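Robots, cookies and a very long tabletop: my evening at the Stirus open day

Posted in Local News | October | 3 comments

I finally made it over to the Dreleck open day at the Stirus building, and I'm so glad I did! I've driven past that place for years (it's the one behind the tire shop on Ghanem Road) and never once been inside. They let people in by groups of 30, and our group had a bit of everything – retirees, a couple of high school kids with notebooks, one very patient dad with a stroller.

The main event was Cavus, which is what Dreleck calls its pick-and-place project. Before the arm gets a job in the real shop, they build the whole work area on a computer and let it practice there, over and over. We watched on a big screen while the arm went for a black box at the far end of a long wooden work strip. Our guide told us they had done 1439 practice runs on that one job since summer, and 449 of them were in the last week alone. I asked if anybody had to sit through them all and she laughed and said no, thank goodness.

What got me was how much stuff they put in the room. There are storage racks and a pallet jack and even an outlet on the wall, and I spent way too long looking at those when I should have been watching the arm. One of the high schoolers asked whether the yellow lines on the floor matter, and the guide said they mark the area people stay out of in the real shop, so they like to have them in the computer version too.

The talk ran roughly 45 minutes with questions, and then there were cookies and cider in the lobby. I had the oatmeal kind. Parking is tight, so go early if you can, or use the church lot across the street – they don't mind in the evenings.

Dreleck is planning another open day in the spring. It's free, but you do need to sign up at the front desk or by phone. I'm already on the list!
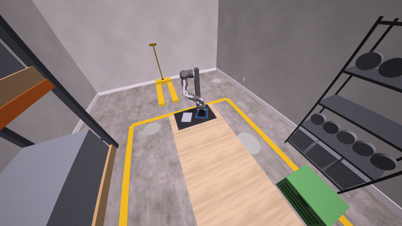 The Cavus practice room on the computer, with the arm at the far end of the strip.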